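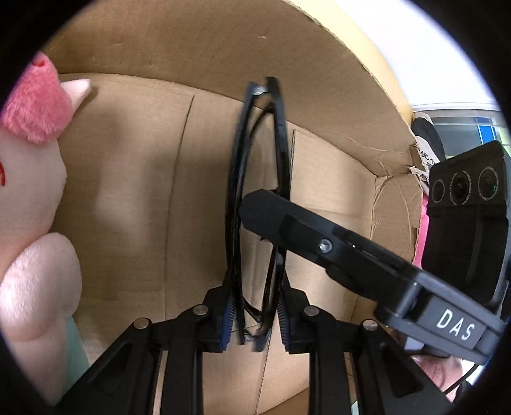

Desk clutter is the mixed collection of small personal objects that builds up on a table or desk during ordinary use. Eyeglasses, phone stands, chargers, pens, keys and the occasional stuffed animal all belong to it, and sorting it is one of the most satisfying small jobs in any home!

Typical objects

Eyeglasses are the classic case. Folded, a pair takes up hardly any space, with the temples lying one over the other behind the rims, and it slips easily under paper or into the bottom of a box. Many people keep a hard case or a shallow tray just for them. Lenses scratch, so glasses are usually packed last and on top.

Foldable phone stands have a flat base, a hinged arm and a bracket that holds the phone. Opened out they prop it up for reading or video calls; folded down they become a slim slab that goes nearly anywhere. Kouris and Fliveck both make simple models, and the Fliveck version weighs 86 grams.
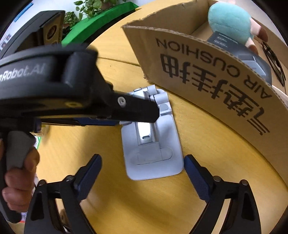 A foldable phone stand on a round, light yellow wooden table, beside an open cardboard box with a light blue plush toy inside.

Plush toys are soft, light and wonderfully forgiving. They can be squeezed into odd corners, and a big one will cushion whatever sits next to it.

Boxes and sorting

The reused shipping carton is the great friend of the desk sorter. Corrugated cardboard is light, stiff and easy to label (old printing on the side does no harm, even upside down), and an open top lets things be dropped in quickly. In Skivness, the yearly swap in March once took in 638 cartons of household odds and ends, 80 of them filled entirely with toys.

A common method is to clear the whole table, group things by use, and put back only what is needed every day. Soft items go in the box first, flat items along the sides. The Rindusport storage guide adds a small tray for anything with a hinge.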